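Handling Rules for Robot Board Work: Frequently Asked Questions

Last updated 5/14/19

These answers cover the Clirnerlow handling rules, which apply to every robot cell that adds or removes parts on computer boards. They apply at both sites, Lornasska and Andirberg. If your cell has its own written procedure and it is stricter, follow that one.

Which jobs do the rules cover?

Any job where a gripper touches a processor, a memory module, an expansion card or a connector on a board. Moving a closed computer from a cart to a bench is not covered. See the general lifting sheet for that.

Does the power have to be off?

Yes. Unplug the computer, hold the power button for two seconds, and wait for all board lights to go out. The robot stays powered, so the cell gate must be closed before motion is enabled.

Who needs a wrist strap?

Anyone who reaches into the cell or hands parts to the robot. The gripper must also be grounded through the tool flange. Test both paths at the start of the shift and write the readings on the cell sheet. A cell with no reading on the sheet is treated as ungrounded.

How should a processor be gripped?

By two opposite sides, with the heat spreader facing up. Fingers should not press on the top of the spreader and must never reach under the part. Set the grip force from the Correia force table for that processor size. Don't copy the setting used for memory modules, as it is too high.

What about the socket pins?

Treat them as the most fragile thing in the computer. The retention frame has to be fully open before the gripper moves in, and the last part of the move is straight up or straight down at slow speed. No sideways correction is allowed over the pins. If the part is out of line, back off to the safe height and start the approach again.

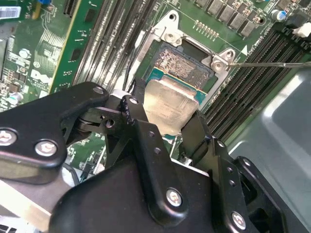
Can a person use a hand tool while the gripper is near the board?

Only in hold mode. In hold mode the arm is stopped, the fingers keep their grip, and the enable switch is in the hand of the person using the tool. Keep the tool out from between the fingers.

What if a part is dropped?

Press stop and leave the part where it landed. Take a photo, then remove it by hand. A processor dropped onto an open socket means both the processor and the board go to inspection, even if no damage shows. Use form 505.

How often are the finger pads changed?

Every 3,000 grips, or sooner if a pad is shiny, torn or loose. Always change both pads together and run the grip test before going back to work. Check the finger screws and linkage bolts while the tool is off.

Are new operators allowed to run the cell alone?

Not until they have completed two supervised sessions on scrap boards. Operators who trained before February need one refresher session on hold mode, which was added to the rules that month.

Where do I send a question that isn't answered?

Give it to your shift lead in writing, with the cell number.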